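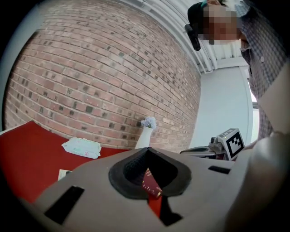

What decides whether one hand-held gripper is better than another?

The grip counts for less than people expect. Most of the difference shows up in how well the tool's position can be tracked while it moves, how tired the operator's wrists are after an hour, and how much of the recording has to be thrown away afterward.

**Stornholm workshop finishes gripper trial, picks a winner, keeps both**

*Jun 3, 2020*

A small robotics workshop in Stornholm has finished comparing two makes of hand-held gripper, the Purves and the Sundeo, and has reached a verdict that will please each supplier for as long as it takes to read the second paragraph of the report.

The Purves picks things up better. The Sundeo is better at knowing where it was when it picked them up. The workshop had been hoping for a single tool that did both, and had set aside the budget for exactly one of those.

The trial covered 1324 recorded grasps over eight weeks, split between three operators. Every grasp was made by hand, with the operator holding a gripper in each fist and going after ordinary objects on a table: picking up, turning, putting down, passing from left to right. The recordings are meant to teach a robot arm to do the same, and the arm will be spared the part where it is told to do it again because the camera lost a marker.

Objects were chosen for being awkward in different ways. A packet of wet wipes bends in the middle when lifted from one end. A printed card lies so flat that the fingertips have to be coaxed under it. A hardcover of *A Treasury of World's Classics* is wide, heavy for its size and slippery in the way only a dignified book can be. The vase of flowers was on the list as something to work around, and the report devotes more space to it than to the book.

On the plain business of holding, the Purves came out ahead. Its fingertips closed evenly on thick and thin objects alike, and the operators reported fewer drops with the card than with anything they had tried before. The Sundeo managed the book well enough but had trouble with flat things, which it tended to push across the table with great confidence. One operator's log for a full afternoon reads, in its entirety, "card still moving."

Tracking was another matter. Both makes rely on printed marker cubes fixed to the tool, read by cameras that work out where the hand is and which way it is turned. The Sundeo's cubes stayed readable through nearly all of the wrist positions a person is likely to use. The Purves cubes dropped out whenever the operator rolled the hand inward, a motion that people make constantly and, when asked, deny making at all.

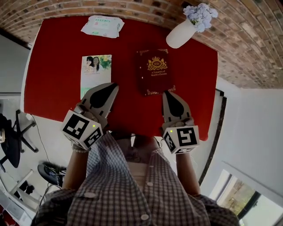
Two-handed work made the gap wider. With the hands close together, one gripper easily blocks the camera's line to the other, and the software has to guess. The report describes the Purves results here as "plausible," a word that engineers use when they would like to be asked no further questions. In one recording the left hand appears to pass cleanly through the right forearm and come out holding a book.

Camera choice helped a little. The workshop tried a wide lens worn on the head against a narrower one and settled on the wide one, which bends straight walls into something out of a fairground but keeps both hands in view. The bending can be corrected in software. The narrow lens gave lovely straight edges and, for long stretches, no hands.

Comfort was scored by the operators, who were not shy. The Purves is the lighter of the two at the front and was liked for fine work. The Sundeo has the better handle but a stiff trigger, and its marks fell steadily over each session until the break, after which they recovered and then fell again. A graph of this is included and looks like a row of shark fins.

There was also the matter of controllers. The Purves unit starts up quickly and says nothing about its condition until it fails. The Sundeo takes its time and reports on everything, including, on one occasion, a problem with a sensor it does not have. The operators preferred the quick one. The person who had to sort the files preferred the talkative one, and the report gives both opinions the same number of lines.

The workshop's answer is to put Sundeo marker cubes on Purves grippers. Neither supplier recommends this. The first pair of adapters was printed in-house and held the cubes at a slight tilt, which was blamed on the printer, then on the drawing, then on the person who measured the bracket with a school ruler. The second pair is straight.

Early numbers from the combined tool have not been released. The report says only that tracking loss during inward rolls is "much reduced" and that the extra weight at the front has been noticed, mostly in the forearm.

A second round is planned for July at a larger site in Priltthorpe, where there will be room for a robot arm to repeat the recorded motions on the same objects. The book and the wipes are going along. So is the vase, although the test plan now puts it on a different table.

Purves has said it is looking at the position of its cubes. Sundeo has asked for more information about the card.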